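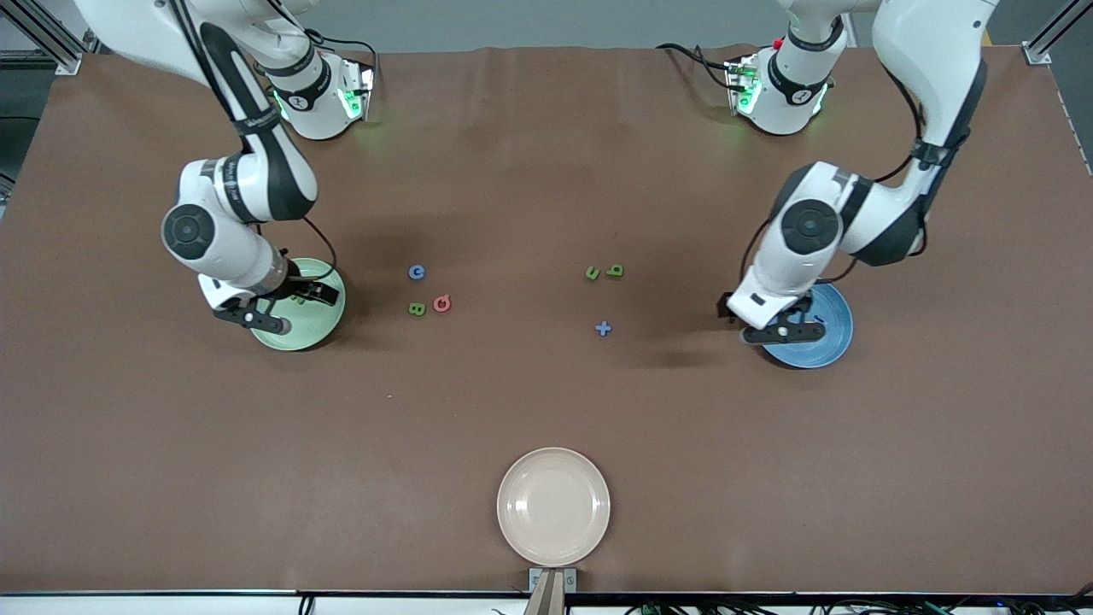

Two-arm cell, letter sorting task. Both grippers at the plates, status lights green.

Operations > Robot Cells > Meetings > Fault review, letter sorting cell

Minutes of fault review, letter sorting cell
Date: 2020-01-19
Place: Trulodbridge, small meeting room
Present: Etornam Aidoo (chair), Hậu Cao, Skye Matheson, Tín Đoàn
Apologies: Thảo Âu (sent written notes, taken under item 3)
Minutes taken by: Skye Matheson

1. Previous minutes

Accepted with one correction. The spare fingertip pads were ordered by Tín, not by Hậu. They have arrived and are in the parts drawer.

2. What happened

Hậu gave the account. The cell was running the sorting task, in which foam letters are picked up and put onto the colored plates. On cycle 133 of the run the right arm lowered to the green plate to release a letter and did not stop at its release height. It kept moving down until the fingertips pressed on the plate rim. The plate tipped and slid, and the arm followed it for a short distance before the force limit tripped.

The left arm was over the blue plate at the time. It did not stop. It finished its own release and went back for another letter while the right arm was in fault. Hậu pressed the emergency stop at that point and both arms held position.

There were no injuries. Hậu was at the operator desk, outside the marked line. One fingertip pad on the right gripper was torn and the plate has a scratch on the rim. No other damage was found.

Etornam asked whether the status light on the right base had changed color. Hậu said it stayed green until the emergency stop was pressed. Tín said the light follows drive power and was never wired to show a task fault. Skye asked for this to be written on the cell card, as she had taken green to mean the arm was healthy.

3. Cause

Tín has gone through the log. There are two separate problems.

a) Release height. The height for the green plate was taught with the old fingertip pads. The new pads are 6 mm longer. The offset was updated in the tool file for the left arm and not for the right. On most cycles the foam letter took up the difference. On cycle 133 the letter had been picked up near its edge and the fingertips reached the rim with nothing between them and the plate.

b) Fault sharing. Each arm should stop when the other one faults. The Wultier controller sends the fault message, but the Jukdale task script was waiting for a release to finish before it read the message. Tín measured a delay of 3290 ms between the force trip and the time the left arm script read it. By then a new pick had already been started, and the script does not break off a pick.

Thảo's notes agree with (a). On (b) she thinks the stop should not pass through the task script at all and should be a hard link between the two controllers. Tín agreed, but said the link cable has to come from Quách and the delivery date is not known. Hậu would like the script fixed now in any case and the cable fitted when it comes.

There was some discussion of whether the force limit is set too high. Etornam does not want it changed until (a) is fixed and tested, so that only one thing is altered at a time. Agreed.

4. Running until the fix is in

Agreed that the cell may be used for single-arm work only. The second arm is to be parked and its drive power switched off. Speed is held to 200 mm/s. Plates are to stay at their taught positions and are not to be moved by hand during a run.

Skye asked if the demonstration for visitors in February can go ahead with both arms. Etornam said not unless the two-arm stop test has been passed and signed. Skye will warn the visitors that it may be one arm.

5. Actions

Tín – correct the right arm tool file and reteach all plate heights on both arms.
Tín – change the script so the fault message is read during release and during pick.
Hậu – replace the torn pad and check the right gripper for play.
Hậu – write the two-arm stop test and run it with Thảo. Each arm is to be faulted in turn.
Thảo – ask Quách for the link cable, price and delivery.
Skye – update the cell card (meaning of the green light, speed limit, single-arm rule).
Etornam – enter the event in the safety log.

6. Any other business

Hậu said the cables below the front edge of the table need tidying. Left until the link cable is fitted, as they will have to be moved then anyway.

Next meeting to be set by Etornam once the stop test has been run.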